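How to file a price adjustment claim after a purchase

Last updated July 16, 2025
Written by Khurram Pirzada

A price adjustment is a partial refund paid when an item you bought drops in price within a set number of days. The store keeps the sale on its books and returns the difference to your original form of payment. You keep the item. Most large retailers have some version of this, but the terms are usually buried in the returns policy and vary by product category.

The steps below use three stores as references: Mekulico (electronics and appliances), Brinon (home goods) and Hepburn (clothing and shoes). The procedure is close to the same at all three.

WHAT YOU NEED

The order number or the paper receipt.
The card used for payment, or its last four digits.
A dated record of the lower price.
The model or style number of the item, including color and size codes where they apply.

STEP 1: CHECK THE WINDOW

Find the purchase date on the receipt. For online orders, check whether the store counts from the order date or the delivery date. Mekulico counts from delivery. Brinon and Hepburn count from the date the card was charged, which on a split shipment can be different for each item.

If the window closes today, skip to Step 4 and file first. Supporting records can be added to an open claim but a claim cannot be opened after the window ends.

STEP 2: CONFIRM THE ITEM IS IDENTICAL

The lower price must be for the same model number in new condition. Open-box, refurbished and clearance units do not qualify at any of the three stores. A different color counts as a different item at Hepburn. At Mekulico it does not, provided the first nine characters of the model number match.

Bundles are treated as a single item. If you bought a mixer in a bundle and the mixer alone goes on sale, there is no adjustment.

STEP 3: RECORD THE LOWER PRICE

Save the full product page as a PDF. The file should show the price, the model number, the stock status and the web address. A cropped screenshot of the price is often rejected. If the lower price only appears in the cart, save the cart page as well.
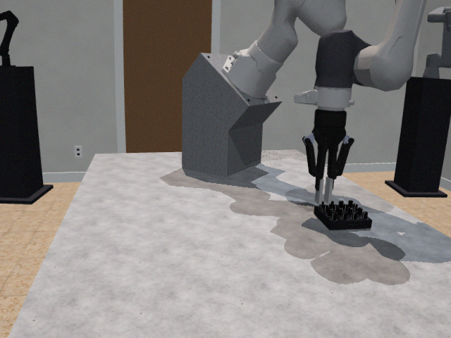
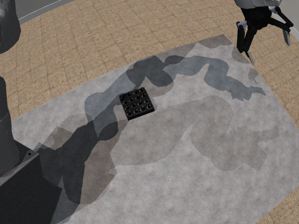

Name the file with the order number followed by the store name. If you track several purchases, a price tracker such as Paltow will log changes and export a dated history, but stores accept this only as a supplement to the saved page.

STEP 4: FILE THE CLAIM

Online: sign in, open the order, and select the help or refund option next to the item. Choose "price adjustment" as the reason. If it is not listed, choose "other" and enter the words in the comment field. Do not choose "return," as this generates a shipping label and starts a separate process that has to be canceled.

In store: go to the service desk with the receipt and card. Ask for an adjustment and state the current price.

STEP 5: CALCULATE THE EXPECTED REFUND

Subtract the new price from the price you paid before tax, then add the sales tax on the difference.

Example: a refrigerator bought for $1,076 in March is marked down by $179 the following week. The difference before tax is $179. If a $100 coupon was applied to the original order, the price paid was $976, the new price is $897, and the adjustment is $79 plus tax.

Coupons applied to a whole order are divided across all items by price. The per-item amount is shown on the emailed invoice at Brinon and Hepburn. Mekulico shows it only in the order details page.

STEP 6: FOLLOW UP

Card refunds post in three to seven business days. Store credit posts the same day. If nothing has posted after nine business days, reply to the confirmation email and quote the claim number. Opening a second claim for the same item resets the queue position.

COMMON REASONS FOR DENIAL

Item sold by a third-party seller on the store's site.
Lower price limited to members or to a single location.
Item out of stock at the lower price when the claim was reviewed.
Adjustment already paid once on the same item.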